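Saturday at Tovska: the open day

I got to Tovska at ten, which was early enough to find parking and late enough that the pastries had already been stripped down to the prune ones. The flyer promised "a look inside our manipulation stack." My nephew, who is eleven, had been told there would be robots. We were both about to spend most of the morning looking at a timeline viewer.

The tour was led by Adoración Bustamante, who runs the planning group and talks about software the way some people talk about their in-laws. Her team writes two things. Sanna is the perception side: it takes in camera images and proposes places to grab. Drallska is the planner, which takes those proposals and rejects most of them. She put the exchange up on a wall screen for us. Sanna offered 200 grasp candidates for a wad of tissue. Drallska threw out 38 for reaching through the wall of a bin and a great many more for reasons that came up as error codes. The winner was a pinch from straight above, which my nephew said he would have picked right away.

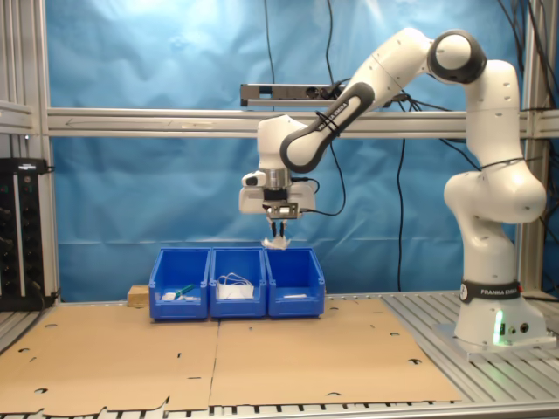 Soft stuff is the hard part, according to Bustamante. A wooden block has the decency to stay the same shape while you think about it. Cloth and paper don't, so the planner can't carry around a tidy model of what it is holding and has to assume a floppy zone under the fingers, sized on the generous side. Make the zone too big and the arm takes the scenic route over everything. Make it too small and you drag a tissue through the neighbor's bin. The setting is a single number in a config file, and the file's comment history was the funniest thing I read all day.

A man in a fleece vest asked if they used a language model for this. She said the planner runs in 40 milliseconds and she would like to keep it that way.

The stop I would go back for was the replay tool, called Flundska for reasons she declined to share. You load a failed run, scrub back to the moment the planner made its choice, change one setting, and watch what it would have done instead. They let visitors try it. I turned the collision margin up until the planner refused to move at all, and was told this was a popular strategy among new hires.

The gift table had stickers. We took two, and the last prune pastry.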